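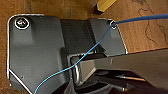 Pratden's cell team asked after the first week whether the handles could be made lighter still, as their operators were teaching cable routing for most of a shift and the wrist load decided how many usable demonstrations they got before lunch. The current revision of the Visell TH-7 is the answer to that request. The handle body has been shortened, the battery moved to the belt pack, and the trigger spring replaced with a softer one.

Visell TH-7 Teaching Handle Set

The TH-7 is a pair of handheld controllers for teaching by remote control. The operator moves the handles and the arm follows, with joint positions, gripper opening and wrist video recorded on one clock. A hand-guiding mode is included for arms that report joint torque. In this mode the operator holds the arm itself and uses one handle only to mark the start and end of a take.

Typical work
Threading cable through holes in sheet-metal brackets, seating connectors, placing screws, and other jobs where a flexible part has to pass a fixed edge. Motion scaling can be set separately for travel and rotation. For threading, start with travel scaled down and rotation left at full — most operators find reduced rotation harder to control than reduced travel.

Wrist view
The set accepts one wrist camera per arm. Mount it so that at least one fingertip and the part under it stay in view through the whole motion. Bare metal edges give strong highlights under overhead light. Lock the exposure before the first take and leave it locked for the batch.

Recording
Internal storage holds 3,000 takes at default settings. A take can be discarded from the handle by holding the rear button. Discarded takes are kept in a separate folder until the session is closed.

In the box
Left and right handles
Belt pack with charger
Base receiver
3 m receiver cable
Foot switch (pause and resume)
Printed setup card

Compatibility
Kellow arms, all current controllers. Wibisono arms need controller firmware 19 or later — earlier versions accept the handles but do not pass gripper force to the log. Other arms by request.

Availability
Orders placed now ship in May. Existing TH-7 owners can order the soft trigger spring as a spare part. The shorter handle body cannot be retrofitted.

Page updated March 18, 2025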